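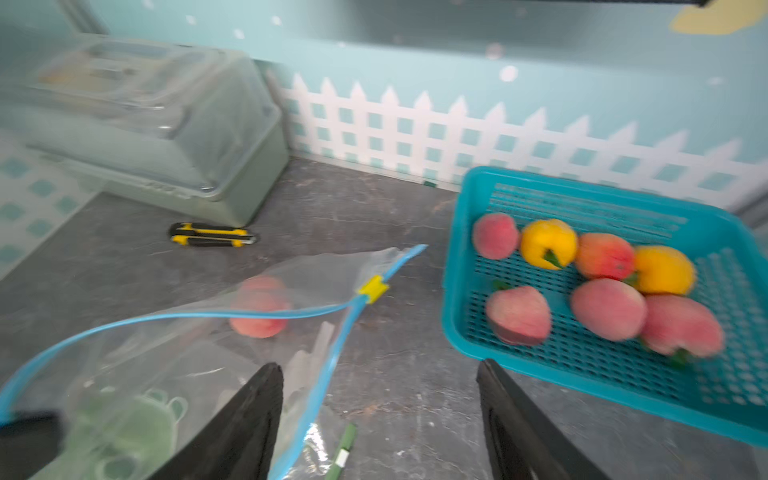

Ashton Pirihi

Bagging fresh peaches in slider zip bags: how full, and how do I get them shut?

Posted Tue 25 November in Kitchen and Pantry

The first peaches are in and I am so happy about it! Our neighbors in Ngata have a tree that fruits stupidly early, and every year they send us home with more than we can eat. I've been keeping them in a teal plastic basket on the counter, the kind with holes all over the sides and bottom, and it's great for a day or two. Then they all go soft at the same time and it's a race.

So this year I'm bagging them. I want some whole ones in the fridge, some to hand out to family, and some sliced in the freezer for cobbler in January (my daughter has already put her order in). I bought a box of the big clear bags with the blue zipper and the little yellow slider, mostly because I like being able to see the fruit without opening anything.

Here's where I'm stuck. Whole peaches are such an awkward shape for a flat bag. I get a few in, they roll down to one corner, the top folds over on itself and the slider jams halfway. When I force it, I worry I'm squashing the fruit. And a couple of bags that I was sure were closed popped open in the fridge.

How many do you put in one bag? Is there a knack to the slider? And do I leave the leaves on? They look so pretty I hate to pull them off, but maybe that's silly once they're in plastic.

Any tips at all, I love hearing how other people do this!

Edited to add: I'm going to have another go tonight with fewer in each bag and the bags lying flat on the counter so nothing rolls. I'll leave the firmest ones in a separate bag and see how they do.

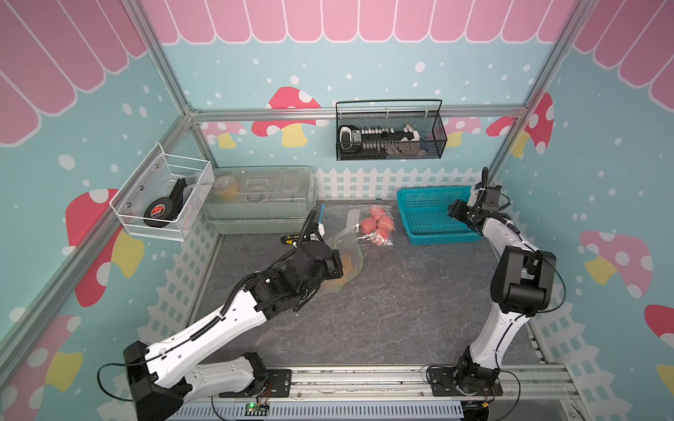 Alby Harawira

Lay it flat to fill, stand it up to close. That fixed it for me. If you close it lying down the fruit pushes the two sides of the zip apart and the slider rides up over one of them.

Also don't wash them first. Wash them when you eat them.

3 votes

OsalbyOrchardGirl

Oh, peach season, my favorite subject! I've put up peaches every summer for 20 years (we're in Osalby, so ours come later than yours, I'm jealous) and I've ruined plenty, so take what you like from this.

First thing, sort before you bag. Press gently up by the stem with your thumb. If it gives, it's ripe and can go in the fridge. If it's hard, please don't bag it yet! Leave it in your basket with the air moving around it. A basket with holes is perfect for that, just keep them in a single layer if you can and turn the bruised sides up so you can keep an eye on them.

Ripe ones can go in a zip bag in the fridge for a few days, but I don't seal mine all the way. Leave a finger's width open at the end. Peaches sweat in a tight bag and you'll get brown spots wherever they sit in the damp. A folded paper towel in the bottom helps a lot too. I'd guess your bags that popped open did your fruit a favor!

As for how many, go by the zipper. You should be able to bring both sides of the track together with your fingers and feel no pull at all. If it's tight, take one out. With our big ones that might mean only a few to a bag.

Leaves: off, for anything going in plastic. They go slimy before the fruit does. For a basket you're giving to somebody, leave every one of them on, it looks gorgeous.

This is how I close a full one:

1. Pinch the top corner of the bag and lift it off the counter so the fruit drops to the bottom by its own weight. Give it a tiny shake if one gets hung up.

2. With the bag still hanging, move the slider to the open end and check that it's sitting square over both sides of the track. If the zipper has a bend in it, smooth the bend out first, then slide.
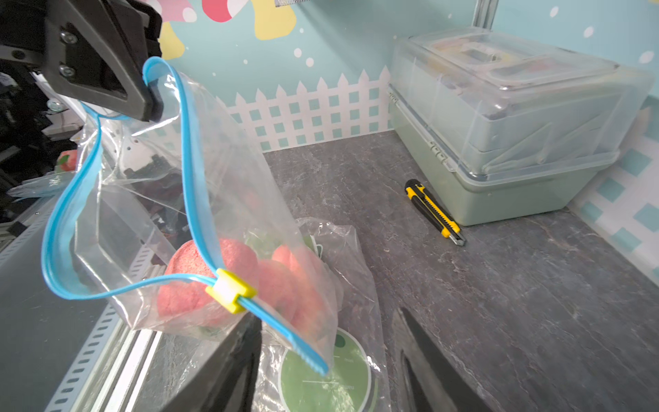 3. Set the bag down and run your finger and thumb along the whole zipper anyway, right out to the ends. The last bit past the slider is where mine always leak.

4. For the freezer, do all of that with slices, and freeze them on a tray first so you don't end up with one giant peach brick. Press the bag flat, push the air out toward the corner, close it completely this time. I write the month on a strip of tape before the bag gets cold.

I used Verkislow bags for years and the track on those was stiffer, so if your slider keeps jamming even when the bag is half empty, it could just be the box you got. Try a different one from the middle of the pack before you give up on them.

And cobbler in January is such a good plan! Toss the slices in a little lemon juice before they go on the tray and they'll stay a lovely color.

9 votes

Ashton Pirihi

Thank you both!! Lifting it by the corner makes so much sense, I've been wrestling with mine flat on the counter this whole time. Paper towels are going on the shopping list. Leaves stay on for my sister's basket and come off for everything else.

172 views

More in Kitchen and Pantry on Buvari: Freezing plums with the skins on; What to do with apricots that won't ripen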